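About Lulside Community Music School

We teach music to anyone who wants to learn it, from four-year-olds with a shaker in each fist to grandparents who finally bought the cello they'd been dreaming of. Lulside started in the back room of the Okton library with one upright piano and a box of donated recorders, and we now have 34 teachers and a building of our own (with a proper kitchen, which gets almost as much use as the practice rooms!).

Lessons run every day but Monday. You can learn piano, strings, brass, woodwind, guitar or voice, and you don't need to own an instrument to begin. Our lending library has 200 of them, all kept in good nick by the Dvořáček workshop next door.
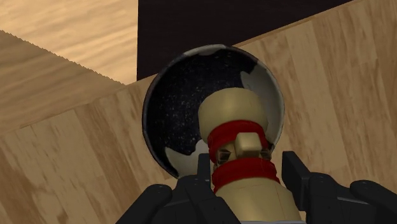
Playing together matters a lot to us, so every student is welcome in an ensemble from their first term. The Novo Orchestra is our beginners' group, and it's a joy to hear them tackle a real tune for the first time – squeaks and all. The big choir has 100 singers and no auditions. Come along, stand next to someone loud and you'll pick it up.

Each March we open the doors for a free day of concerts and try-outs, and the whole neighbourhood seems to turn up. We'd love to see you there, or drop by any afternoon after three and have a look around.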